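Zundon Door Rounds
Data card and readme, first public release

Zundon is a set of simulated runs of a two-armed robot opening doors and moving through corridors. We made it at Sosum because our porters open doors all shift long, usually while pushing a linen trolley, and we wanted to know which part of that job a machine could take on. I've had a great time building it, and I hope someone finds a use for it that we haven't thought of!

Where it comes from

Every run was made in Zirina, our in-house simulator. Before we modelled anything, the porters walked us through their rounds and told us which doors they hated. Their list set the order of work, and it was a much better list than mine.

What's in the release

16 building layouts
5 door types per layout
100 runs for each pairing of layout and door type
2 arms, with joint positions and gripper state logged at every step
Colour views from the robot's own viewpoint
A plain text note for each run saying whether it passed, failed or was stopped early

Failed runs are kept. Please don't filter them out before you've looked at a few, they're the most interesting part of the set.

What it changes for people

The plan was never to run the rounds without porters. In the trial rota we drew up in June, the robot goes ahead and holds doors on the long linen run, and the porter stays with the trolley. That frees up time for patient moves, the part of the job most of them said they'd like more of. It also adds new work: somebody has to check the robot at the start of shift and decide when to send it back. We've written that into the role as paid time, with training.

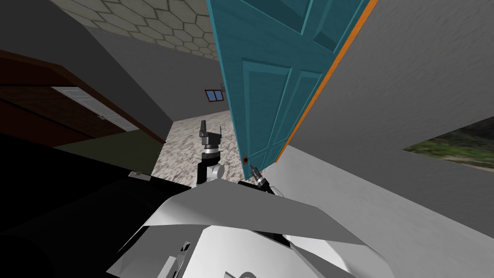 Porters can also veto a route. If a corridor is too busy for a robot at meal times, it comes off the plan, and the layout file carries a flag to say so.

Known gaps

No people walk through the corridors yet. Door closers are all set to the same strength. Lighting is kinder than in any real building I've worked in.

Folder names

nistor_train and nistor_test, after the Nistor wing, the first one we modelled.

Contact

Demyd Kushnir, Sosum. Bug reports are very welcome, odd door behaviour especially.

Last updated 19 February 2023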